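4. Placing and Connecting the Microwave

Read this section before you plug anything in. It covers the countertop microwave supplied with Famdale kitchen units, and it applies to both the Lernow and the Boltari layouts. Built-in ovens are covered in Section 7.

4.1 Choosing the spot

1. Pick a flat, level surface that can carry the weight of the oven with a full dish inside.

2. Leave 2 inches free on each side and at the back. The counter must be at least 26 inches wide between the side panels of the unit.

3. Keep the oven away from the sink, the cooktop, and any radiator.

4. Lift the oven from underneath with both hands. Do not lift it by the door.

5. Set it down with the door facing the room and check that it does not rock. If it does, level the counter. Do not put folded card under the feet. 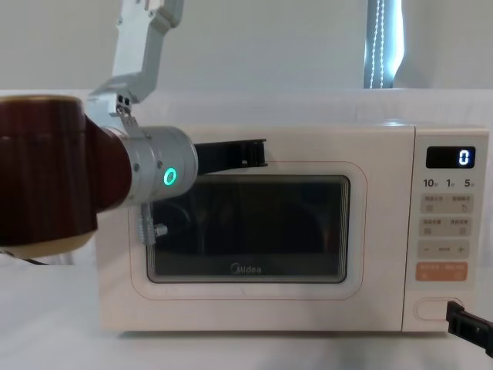
Door clearance must be checked before the oven is moved to its final place. Open the door all the way and make sure it misses the wall, the faucet, and the handles of the upper cabinets. The orange-red line on the front runs around the door area, with the control panel to the right of it, so leave room for a hand on that side too. In the Boltari layout the tall cabinet stands on the right, and the oven should be moved over until the panel can be reached comfortably. Wipe the counter dry before the oven goes back.

NOTE: Remove all packing material from the cooking compartment, including the tape on the turntable. Do not remove the cover plate inside the compartment.

4.2 Connecting the power

CAUTION: The oven must be grounded. Do not cut or bend any pin on the plug, and do not use an adapter that bypasses the ground.

1. Check the rating label on the oven against your supply.

2. Plug the oven directly into a grounded wall outlet that serves no other large appliance.

3. Route the cord behind the oven. It should not hang over the front of the counter or lie under the feet.

4. Check that nothing is pressed against the ventilation holes. The oven in the picture below has a cluster of them low on the left side panel, toward the front, where a bread bag or dish towel can easily end up.

5. Keep small power strips on the counter for light loads such as a phone charger or a lamp. Do not run a kettle or toaster from the same strip.

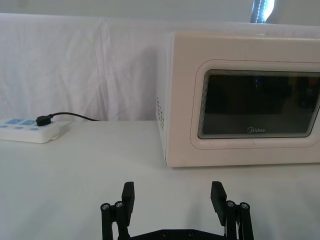 4.3 First use

1. Wipe the inside with a damp cloth and let it dry.

2. Put the roller ring and the glass turntable in place. The turntable should turn freely by hand.

3. Set the clock as described in the oven's own booklet.

4. Place a microwave-safe cup of water on the turntable and heat it for one minute on high. Handle the cup with a dry cloth.

5. If the oven does not start, open the door and close it again firmly. If it still does not start, unplug it and see Section 9.

CAUTION: Never run the oven empty.

To order a replacement Shakya shelf mat for the counter, quote part 327.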